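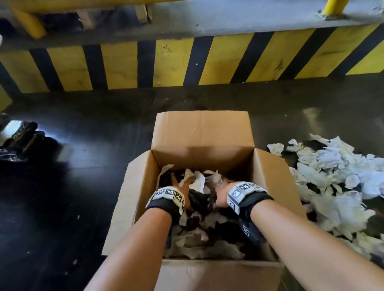
The Letters Under the Stairs

Margareta Avram was looking for a fuse when she found her grandmother's mail. It was in a cupboard under the stairs in Drurnthorpe, 367 letters in all, and she has spent two years reading every one.

"I thought it would take me a weekend," she says, laughing. "Then I got to the one about the goose, and that was it – I was gone."

The goose, for the record, belonged to a neighbor and hated the mailman. It turns up in nine letters. Avram can quote most of them, and does, with voices!

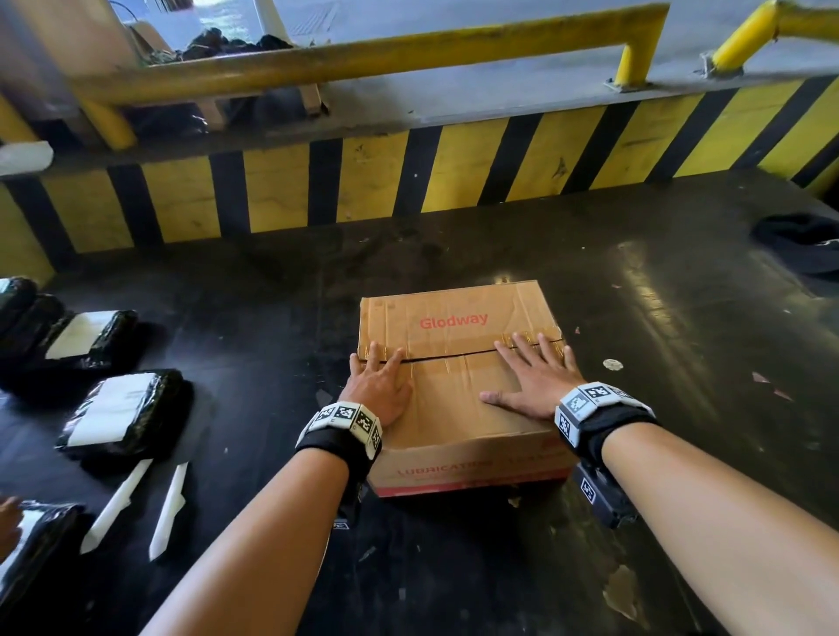

Learning to read her

The handwriting was the first hurdle. Her grandmother wrote small, then turned the page sideways and wrote across what was already there. Avram got through one letter a night at first, at the kitchen table, with a lamp and a ruler.

"By August I could hear her," she says. "I knew when she was cross from how she crossed her t's."

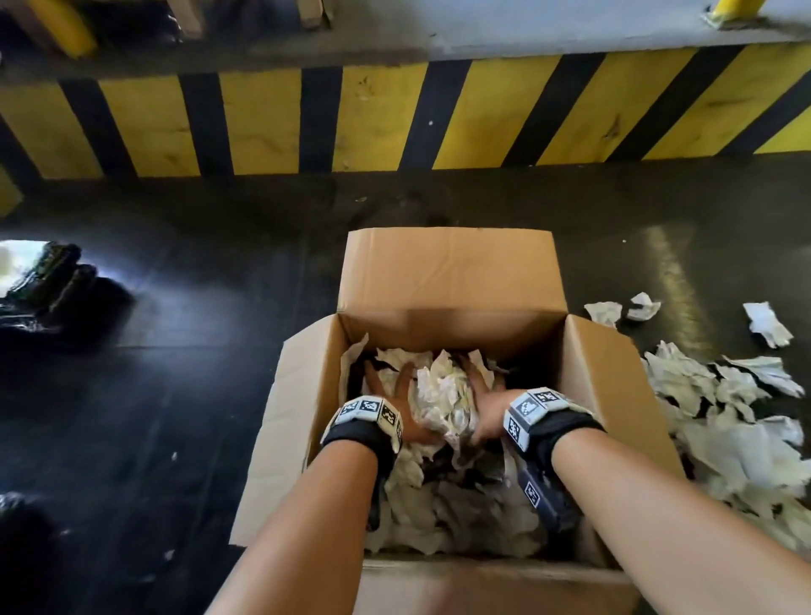

Old family letters rarely come down to us in any order, and these were no better, with pages from one year tucked into envelopes from another. Avram sorted by ink, then by paper, then by gossip. She still worries about what other families throw out. Paper that ends up crumpled in a cardboard box, with hands pushed down into it, looks like trash to most people, and she would like everyone to smooth out a sheet or two before deciding.

Her typed version runs to 1,000 pages. She read 40 of them aloud at the town library last winter, and people stayed until ten at night, swapping stories about their own aunts.

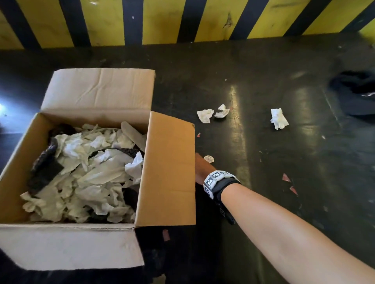
Ju-won Han thinks the reading should become a yearly thing, and that the replies matter just as much, if anyone can find them. Avram lights up at this. She has already written to a cousin who may have a suitcase full.

"If the goose is in there," she says, "I'm calling everybody."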